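3 September 2026 — bench notes, parts bin

Started late, delivery blocking the side door till gone ten. Kettle first.

Job today: sort out the coloured bars before the October batch goes through. Same lot as before, reds and dark greens, cut at Halliday's and bagged by colour. Bags split again. Third order running that's come with split bags, so have written to them and asked for boxes. Duangjai says they'll say yes and send bags.

Weighed a handful on the small scale. Scale was reading off so re-zeroed it with the cal weight and did them over. Greens come up a touch heavier than reds every time. Paint? Greens have had a second coat I think, need to ask. Doesn't matter for the bin work but it will matter if anyone tries to use weight to tell them apart later, so writing it down here.

Edges: some of the reds have a burr on one long side. You feel it more than see it. Ran the worst ones over the fine paper, two strokes, wiped with a damp cloth. Don't go mad with the paper, it takes the colour off and then we have a pale stripe to explain. Put the ones I'd overdone in the tin marked SPARES and not back in the main lot. Please leave them there.

Bin: grey metal one, had a good clean. Old label glue on the outside wouldn't shift with soap, came off with the citrus stuff from Tindow and a plastic scraper. Not the steel scraper. Rinsed, dried, back on the bench. Inside is fine, few scratches on the floor of it, nothing that catches.

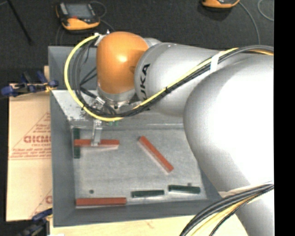
Layout. Want a mix of easy and awkward, so not everything laid out in rows like cutlery. Bars flat on the floor of the bin, some crossing, some hard up against the wall. The ones along the wall are the pigs, no room to get down the side of them. Crossed ones are alright as long as the top one comes out first. Keep red over green where they cross, easier to tell at a glance which is on top. Green over green is hopeless in poor light, tried it last week and gave up.

Light — the tube at the window end is buzzing and wants changing. Spare tubes are on the top shelf behind the Furum boxes, bring the proper steps, not the stool.

Stock: book says 700 bars. Haven't checked it and not going to today. Reorder form for 2,000 is filled in on the Grallorix sheet, unsigned, waiting on a price. If they ring and I'm out, ask about lead time and wether the green can be done in a lighter shade. Dark green goes nearly black in the corner of the bin.

Drawer 94 is now sandpaper ONLY. Cloths have moved to the one under. Found a sandwich box in there, washed it, it's on the draining board.

To do
— chase Halliday re boxes and the burr
— second coat question, Duangjai to ask
— tube
— new felt for the scale feet, old ones have gone hard
— write out the layout rules properly and pin them up, my handwritng on the whiteboard is no use to anyone

Lunch at half one. Carried on with the reds after, about the same as the morning, burr on the same side. Left the damp ones on newspaper by the radiator, turn them over if you're in first.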